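Dumisani Makhubela
13 Feb 2021

1/ I visited the open day at Veretti, the robotics lab in Hellby. I promised some of you a report, so I will try to write it properly. Sorry for my long sentences, English is my third language.
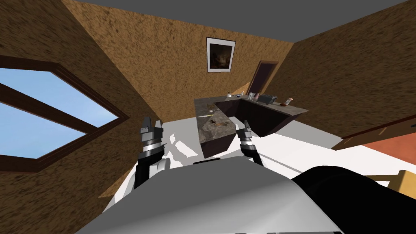
2/ The theme of the day was kitchen work. The team trains its two-armed robot in simulation first, and only later lets the real one near a real counter. In the simulated kitchen you look from the robot's own body, with both grippers in front of you and the dark worktop ahead.

3/ They call the software Alva. Each time it starts, the room can be a different one: other walls, other furniture, other things left on the counter. The engineer told us they have 2,000 rooms prepared. I asked who made them all. She laughed and said "mostly a script, and one very tired student".

4/ What surprised me is how much small mess they put in. There were crumbs on the worktop near the front, and a small utensil lying close to the edge. I had expected a perfect kitchen like in a furniture catalogue.

5/ Then visitors could try. You put on a headset and hold 2 controllers, one for each arm. I was bad at it. My first attempt to reach for the utensil ended with the left gripper pointing at the ceiling, and a boy behind me in the queue gave me advice the whole time.

6/ The difficult part for me was distance. With my own hand I never think how far away a thing is. With the controllers I had to stop, look, move a little, and look again. After my turn my neck was stiff and I had much more respect for the people who do this every day.

7/ Somebody asked how many times the robot must practise one task. The answer was that 100 good attempts is where they begin to look at the results seriously. Before that they only check that nothing is broken in the software.

8/ I also asked about the look of the walls. They were brown and speckled, almost like cork, and I had never seen such a kitchen. She said the surfaces are chosen partly by chance, so that the robot does not learn to depend on one kind of room. I found this a clear explanation.

9/ The real robot was in the next hall, behind a rope, and it was switched off when I came. The demonstration was at 4 and my bus to Banmont left before that. If anyone here stayed for it, please write to me how it went.

10/ There will be another open day in April. Entrance was free and the coffee was acceptable. Bring your glasses if you need them, they fit under the headset. I left mine in my coat and had to go back to fetch them.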